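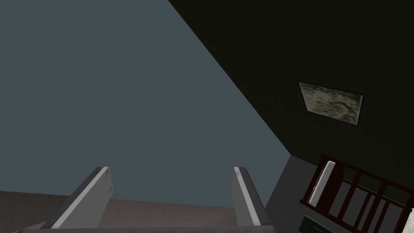

Ticket 2275: Weather station and landing webcam offline, Caltulico Island
Category: Remote equipment
Status: Open, monitoring
Affected: Lollus station on the bothy roof, Haslinger radio link, landing webcam

Reported problem
Wind and rain readings on the island page stopped at 3:40 in the morning during the southwesterly gale. The page kept showing the last gust until breakfast, so two day boats called the harbor office to ask if it was still blowing. The webcam went down at the same time. The tide gauge has its own battery and kept working.

Log

7:15 am
Page checked from the mainland office. Last good record is 3:40. No reply from the station or the camera. Both go through the Haslinger link, so the link is the first suspect.

7:30 am
Put a notice on the island page telling visitors the readings are old and to call the harbor office before setting out.

8:05 am
Restarted the mainland end of the link. Signal light came back amber, then went out. No change.

9:20 am
Radio call to the warden's house. Island end of the link has no lights. The house has power. The fridge and the VHF are fine. Asked for the breaker board in the generator shed to be checked when the rain eases.

10:50 am
Breaker 4 was tripped. Reset it and it held for a few minutes, then tripped again. That breaker feeds the link, the outside socket by the bothy door and the porch light. Asked for everything on it to be unplugged.

11:30 am
Outside socket cover found cracked with water inside. Socket isolated at the junction box. Breaker reset with only the link connected. Holding.

11:45 am
Link up. Webcam back, lens salty but the slip can be made out. Weather station still not reporting.

1:10 pm
Logged in to the station through Oveo. It shows error 902, which the manual gives as "clock not set." The station lost its time when the power went and is stamping every record with the year it was made. Oveo throws those away as too old.

1:25 pm
Set the clock by hand. Error cleared. First new record came through at 1:30.

2:00 pm
Readings look sensible for wind, rain and pressure. Wind direction is showing north, and the warden says it is still southwest. Either the vane has slipped on its post or the setting was lost along with the clock.

2:20 pm
Direction offset had gone back to zero. Put in the old figure from the October service sheet. Now reads southwest.

4:00 pm
No dropouts since the clock was set. Notice taken off the page.

Cause
Water in the outside socket tripped the shared breaker. The station's backup cell should have kept the clock and settings and did not, so it is probably flat. It has been in there for over 2 winters.

Still to do
New outside socket and cover. Goes over on the next supply boat, weather permitting.
New backup cell for the Lollus station. Needs a calm day for the roof ladder.
Move the link to its own breaker.
Ask Oveo support if the page can show "no data" when readings stop.
Wipe the webcam lens.

Missing records from 3:40 am to 1:30 pm can't be recovered. Left as a gap in the monthly table. Do not fill in from the mainland station.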